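**[jirkov-users] Re: Moving everything from the old phone to a new one**

From: Ingvar Holst
December 2018
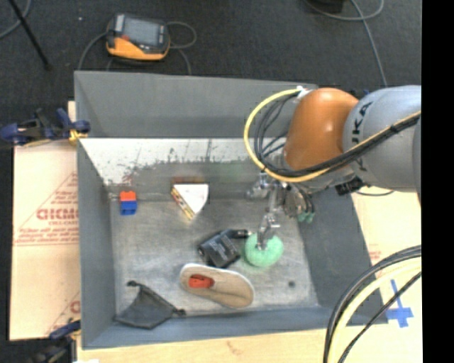
Can you put Jirkov on a new phone and keep your saved shows and your place in each one?

You can keep both, as long as you make a backup file on the old phone first and copy that file over before you open the app on the new one.

That is the short version, and if you are in a hurry you can stop reading there. The longer version follows, with my apologies, because I went through all of this myself in August and I still have my notes.

Mareck wrote:

> Hello all. My old phone is on its last legs (the charging port only
> works if I lean it against a coffee mug) and I have ordered a new one.
> I have 43 shows in Jirkov and I'm partway through an embarrassing
> number of episodes. The store's own transfer tool says it will move
> "apps and data" but my sister did that with hers and ended up with
> the app and an empty list. What is the right way? Also, does the
> memory card come along, or do I have to download everything again?
> I'd rather not, our connection out here is slow.

Welcome to the list, Mareck! I'm glad you asked before the old phone gave out, which puts you ahead of where I was the time before last.

What happened to your sister is pretty common. The transfer tool fetches a fresh copy of the app from the store and then tries to bring the settings along, but Jirkov keeps its list of shows in its own private folder, and the tool skips that. So you get the app with your color theme (mine even remembered the sleep timer) and an empty list. Let the tool do its thing for your contacts and pictures and so on, by all means. Just don't count on it for Jirkov.

What worked for me:

1. On the old phone, update Jirkov first. Backups from before version 11 don't carry your place in each episode, only the list of shows.
2. Go to Settings, then Storage, then Make a backup. Leave "Include listening history" checked. It's easy to miss, down under the fold on a small screen.
3. Wait for the little message at the bottom. Mine took 25 seconds and I was sure it had frozen, so please be more patient than I was.
4. Copy the backup file to a computer, or mail it to yourself. It's tiny. Mine came to 587 kilobytes.
5. On the new phone, install Jirkov but don't open it. Put the backup file in the Download folder.
6. Now open it, and on the very first screen choose "I have a backup."

That first screen only shows up once. If you tap past it you can still restore from Settings, but then it merges the backup with whatever is there instead of starting clean, and I ended up with two copies of a few shows that way. Not the end of the world — you can press and hold to remove the extras — but it's fussy work on a long list like yours.

About the memory card, I have good news and so-so news. If your new phone has a card slot (check, because many of the nicer ones this year have dropped it), you can move the card across and Jirkov will find the downloaded episodes, provided you restore the backup before you put the card in. If you do it the other way around, the app sees a pile of files it has never heard of and ignores them. They aren't deleted, so don't panic, but you'll have to go to Storage and tap "Look again." With over a hundred episodes on mine that took long enough to make a sandwich and eat it.

One catch. If you set the old phone up so that the card acts as part of its own built-in storage, the card is locked to that phone and the new one will only offer to erase it. Say no to that! In that case copy the episodes to a computer over the cable while the old phone still charges, and move them from there. I use the Kaewkla file manager for this kind of thing and have been happy with it, but any will do.

I haven't tried any of this on a Jarnov phone. Somebody posted in the summer that theirs kept putting Jirkov to sleep in the background, so new episodes never arrived until the app was opened. If that's what you've ordered, look in the battery settings for a list of apps that are allowed to keep running, and add it there. I'd be glad to hear whether the name of that menu has changed with the latest update, as I've been meaning to add it to the list's help page.

Do keep the old phone in a drawer for a couple of weeks before you wipe it. I found three shows I'd added by pasting in an address, private feeds from a language course, and those asked me for the password again on the new phone. I had no idea what it was, but the old phone still did.

Write back if you get stuck on any step, and tell us which phone you went with.

Warm regards,
Ingvar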